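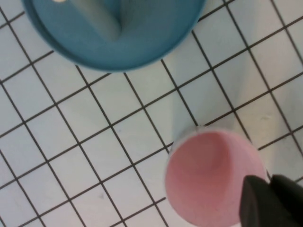

When Graziella Rinaldi sat down in March to plan what her group at Villa would spend on robot arms, she began with the cups. I thought she was teasing me, but she had the list open on her laptop, and the cups and their stand were on line one.

"People start with the arm because the arm is the exciting part," she told me over a very long coffee. "Then they have nothing left for tables, or spare fingers, or the hours of the person who sets everything up again after every try. I did precisely that in my first year at Hostov, and I was so embarrassed when I had to go back and ask for more!"

Her spreadsheet for the year ran to 147 lines, and she walked me through a good many of them (I didn't mind, she is lovely company). The test job is a household one, picking up plastic cups and hanging them upside down on a drying stand. She likes it because a cup is light and nothing terrible happens when one gets dropped. 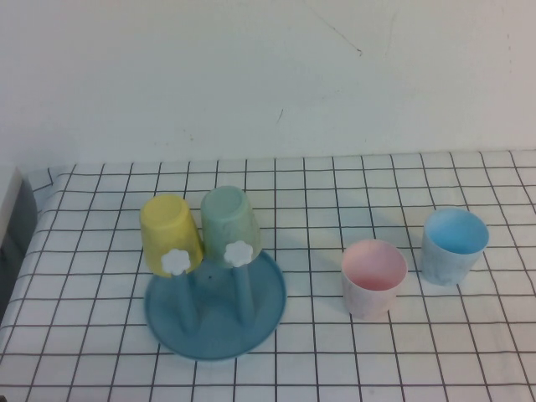

The stand and its cups cost next to nothing, and she advises buying several identical sets on the same day. "Shops change the color, or the post gets a little thicker, and suddenly you're comparing this month with last month and it means nothing. Buy the tablecloth twice too. I'm serious about the tablecloth."

The larger question was whether to pay for 2 arms or make do with one. A second arm doesn't simply double the bill, she explained. It wants its own cables, its own mount, its own share of the service contract, and a sturdier table under the pair of them. Holtance quoted her $2,098 for mounting brackets and sensor housings alone, and Imdale came in lower but couldn't promise a delivery month. 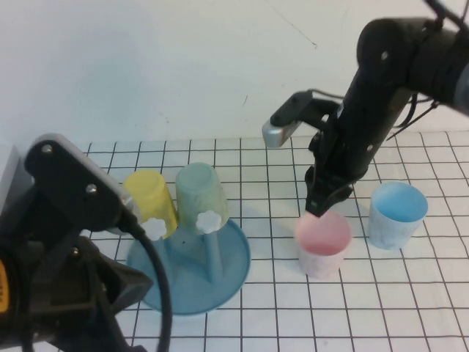
Sebastián Salinas thinks she should have waited. He told me by phone that he would have rented a single arm for six months, kept careful notes on what broke, and only then gone shopping, and that he has said so to her more than once.

Graziella laughed when I passed this along. "He's right about the notes," she said. "But renting is how you end up paying for the thing and not having it." She did take his advice on fingers. A set of replacement gripper tips is down at $644, and she has moved it out of "nice to have" and up beside the arms themselves. 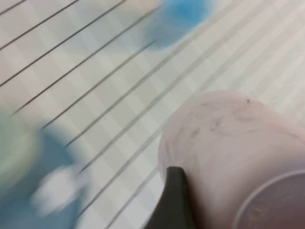

Wrist cameras got a line of their own as well, along with extra cable, which she says everybody orders too short. She keeps a small cushion for freight, and another for whatever she has forgotten. Her one regret is the table. She'd have liked it a hand's width deeper, and she is already pricing the next one for the fall.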